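Do we really need the five-year declutter?

Cumton council has put another leaflet through the door, and this one wants me to have a clear-out. It has a checklist on the back. Hold each thing up, ask whether you've used it in the last year, and if you haven't, off it goes to the reuse shop at Pirnport. I've read it twice and I still don't believe a word of it.

My trouble is with the year. Who picked a year? I own a fish kettle that comes out for big birthdays. I own a tent. By the rule they'd both be gone by teatime, and the next time eight people came for dinner I'd be back in the shops buying a worse fish kettle for 40 pounds. The leaflet has no line for that. It says the average home has 1,777 items "not in regular use", and gives no hint of who went round looking in the cupboards.

I did try it, mind you. I'm not against tidying. I set aside a wet afternoon in October and started with the linen, on the grounds that I have no feelings about pillowcases. After an hour I had a bag for the charity shop, a bag for rags and a third heap that I kept walking round. The third heap was most of it.

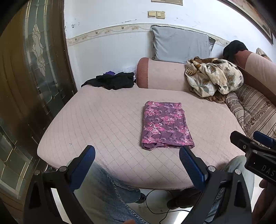 Then there are the apps. Cutik is the one everybody at work has been going on about. You put in what you own, it tells you what to let go, and it gives you a little green leaf each time you obey. It's free for 3 weeks and after that it wants a monthly payment, so the first thing I'd get rid of is Cutik. A friend swears by it. She has also bought a new set of shelves since she started, to hold the boxes that she bought to hold the things she kept.

I'm more worried by where it all goes. The reuse shop at Pirnport is a good place and I've had two decent lamps out of it, but the back room was stacked to the ceiling last time I looked in, and the woman on the till told me they'd stopped taking books. Ghanem, the house clearance firm on the ring road, charges 50 pounds to fetch a van load and is rather vague about what happens to it next. I asked. "It gets sorted," was the answer. Sorted into what?

So when somebody tells me they've "let go" of half their belongings, I'd like to know who caught them. A jumper nobody wants is still a jumper nobody wants when it's in somebody else's shed.

What I have done is stop bringing so much in. No new mugs, no bargain towels, and nothing from the middle aisle of the supermarket unless I went in for it. It's dull and there's no leaf. The cupboard door on the landing does shut now, if you lean on it - and the fish kettle is staying on top of the wardrobe, where I can find it.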